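Unit 3: What Can a Clump of Neurons Learn?
Notes for Tuesday's section, intro neurobiology 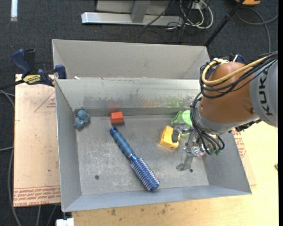 Last time we stopped in the middle of spontaneous activity, so let's pick it up there, because it leads straight into my favorite topic of the whole course!

Recap. Take neurons from an embryonic rodent brain, separate them, and put them in a dish with warm nutrient fluid. Within days they grow new branches and find each other. After a couple of weeks the whole dish starts to fire in bursts. No eyes, no ears, no muscles, and still there's activity. Please have this clear in your head before we go on, as it trips people up every year: firing is what neurons do by default. A quiet culture is usually a sick culture.

So is a bursting dish "doing" anything? That's the question for today.

What we mean by learning
For this unit, learning is a lasting change in how a network responds, caused by its past input. Notice how much that leaves out. It says nothing about awareness or wanting. A sea slug qualifies. Under this definition a dish might qualify too, and we can test that, which is why I like it so much.

Electrode arrays
The culture sits on a glass plate with tiny metal contacts in it. Each contact can listen (record voltage) or talk (deliver a small pulse). Most contacts pick up several cells at once, so the raw trace is a mess, and you sort the spikes by shape. Spike sorting is half art. Two people can sort the same recording and get different cell counts, so always check how a paper did it.

The practice data set (folder named Navano on the course page) has 3,413 sorted spikes from one short recording. Plot them as a raster before you calculate anything. Really, plot first! The bursts jump out at you as vertical stripes, and you'll see right away why an average firing rate hides almost everything interesting.

Closing the loop
Now the fun part. Record from one group of contacts, let a computer turn that activity into an action (moving a dot on a screen, say), then send the result back in as pulses at another group. The culture now has something like a body, a very simple one. Change the feedback and see if the activity shifts.

What would convince you that it learned? Talk this over with your neighbor for 10 minutes. Things I'd want to see:
- the change outlasts the stimulation
- a culture given random feedback does not show the same change
- it happens in more than 2 cultures, ideally from different batches

The second one is where many exciting claims get wobbly. Pulses alone will change a network, whatever they "mean." Without the random feedback group you can't tell learning from plain old stimulation effects.

Plasticity, quickly
Synapses that are active just before the receiving cell fires tend to get stronger; just after, weaker. The window is tens of milliseconds. Draw the curve from memory, it will be on the midterm. Also remember homeostatic scaling, the slow process that turns all of a cell's inputs up or down together.

For next week
Read the Sitompul chapter, skipping the box on cable theory unless you enjoy that sort of thing (I do). Finish the raster plot and mark where you think each burst starts. Write down the rule you used. Bring it on paper, we'll be swapping.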